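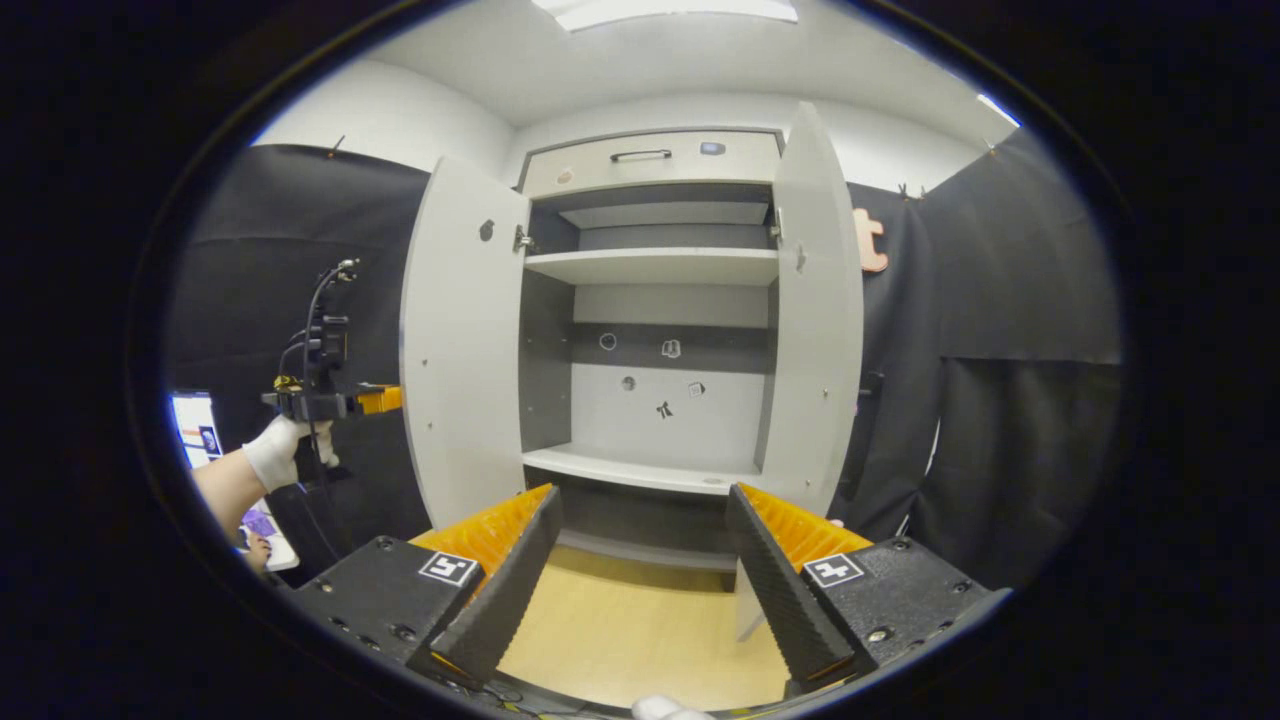

Udgate base cabinet: frequently asked questions
Last updated November 2019

Which cabinets does this page cover?
The two-door Udgate base cabinet with one drawer, article 3123, sold by Fliseo in white. The tall Udgate larder uses different hinges and has its own page.

How do I adjust a door that hangs unevenly?
Open the door fully. The front screw on each hinge moves the door sideways. The rear screw moves it in and out. Height is set by loosening the two plate screws, lifting or lowering the door and retightening. Work in quarter turns and close the door between adjustments. Adjust both hinges on a door by the same amount unless the gap is tapered.

The doors touch in the middle when closed. Is this a fault?
Usually not. Check that the cabinet is level from side to side before touching the hinges. A cabinet that is out of square will bring the doors together at the top or the bottom.

What load can the shelves carry?
8 kg per shelf, evenly spread. Do not stand heavy pans on the front edge.

Can I move the shelves?
The upper shelf can be moved. The lower shelf is fixed and keeps the sides parallel. Do not remove it.

How do I take the drawer out?
Pull it to the stop, press the lever on each runner and lift the front slightly. To refit, place the drawer on the extended runners and push until both sides click.

Can I change the drawer handle?
Yes. Any Yap bar handle with the same hole spacing will fit. Handles with other spacings need new holes, and drilling the front ends the cover on that part.

How do I remove stickers from the doors or drawer front?
Warm the sticker with a hairdryer on low, peel from one corner and wipe off the residue with soapy water. Solvents dull the finish. Do not use scouring pads.

What is the hinge life?
Grelisus hinges in this range are rated at 4000 cycles. Replacement hinges are sold in pairs.

How much space do the doors need?
Allow 300 mm on each side if both doors are to open past a right angle. Next to a wall, fit the filler strip first.

Are spare shelves available?
Yes, for the upper position only. Quote the article number when ordering.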